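Grurnden Technical Institute
Department of Automation Practice
Course Handout 3: Care of the Gripper Fingers on the Bench Cell
Issued September 6, 2022
Prepared by Waltraud Moser and Prakash Mudaliar

1. Scope

This handout covers the routine upkeep of the two-fingered gripper on the Holub bench cell. Students are expected to have read Handout 2 (Powering Up and Homing) and to hold a signed bench permit. Work on the arm joints, the drive unit or the safety relay is outside the scope of this course and is carried out only by laboratory staff.

The fingers of the cell are covered with black fabric tape. The covering gives grip on smooth ware and protects the bare finger from knocks against the table. It is a wearing part and must be inspected and renewed as such. Most grasp failures reported by last year's groups were traced to the covering and to the finger alignment, and only a few to the program.

2. Before touching the gripper

Bring the arm to the service position and wait until it has come to rest. Press the emergency stop and hang the permit tag on the stop button. Switch off the gripper supply at the cell cabinet. The emergency stop alone does not remove power from the finger drive on this model.

Any object held by the fingers must be taken out before the supply is switched off. Support it from below with one hand while a partner gives the open command.

3. Inspection

Inspect the fingers at the start of each session and again after every 200 grasps. The counter is shown on the second page of the pendant. Enter the reading in the cell log before resetting it.

Check the tips first. Tape edges at the tips fray early, and a small amount of fraying is acceptable. A loose thread that can be pulled is not, and should be trimmed flush with scissors. Do not use a knife while the tape is on the finger.

Next, check the places where two pieces of tape meet. Press along each seam with a fingertip. If the upper piece lifts or slides, the covering is due for renewal. Adhesive that has crept out of a seam should be wiped off with a dry cloth. Solvent softens the layers underneath and must not be used.

Finally, close the fingers at the lowest speed and look at the gap between them from the wrist side. The tips should meet first, and the gap may widen slightly toward the base. A gap at the tips themselves, or one finger standing ahead of the other, is to be reported to the bench supervisor, Malathi Panicker, before any further work.

4. Renewing the covering

Remove the old tape from the base toward the tip. Clean the finger with a dry cloth and examine it for cracks. Apply the new tape in a single layer, starting on the inner face, and fold it around the tip so that no edge lies on the gripping surface. Smooth out each fold as it is made – a wrinkle on the inner face changes the grip more than students usually expect.

A damaged patch on the outer face may be covered with a short strip of smooth tape in place of a full renewal. Such a strip must stay clear of the tip and of the inner face. Record it in the log as a patch, with initials.

A full renewal is required after 2,000 grasps whatever the condition of the tape.

5. Checking the approach after renewal

New tape adds thickness, and the tips will sit a little differently from before. The approach must therefore be checked before the cell is returned to automatic running. Place a cup on the backdrop cloth, step the arm toward it at the lowest speed, and follow the wrist camera view on the monitor. The gap between the fingers should line up with the middle of the cup.
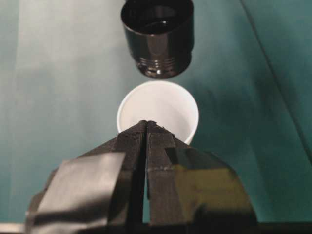

If the gap lies to one side, correct the offset in the tool table and repeat the approach from the start. Do not correct it by moving the cup. Light-colored and dark, glossy ware should both be tried, as reflections on dark ware can make its rim hard to judge on the monitor.

When the approach is satisfactory, carry out 16 test grasps. One failed grasp is permitted. After a second failure, stop, return to Section 3 and inspect again.

6. Records and assessment

Each group submits one log sheet, signed by all members, to Lavanya Raju at the laboratory office. The sheet must show the counter reading, the work done on each finger, the tool offset before and after, and the results of the test grasps. Sheets without both offsets will be returned unmarked.

Replacement tape and scissors are kept in the drawer under the cell cabinet. Requests for spare fingers go to Prakash Mudaliar and should be made by the first week of November.

Reading for the next session: Handout 4, Tool Offsets and the Tool Table, Sections 1 and 2.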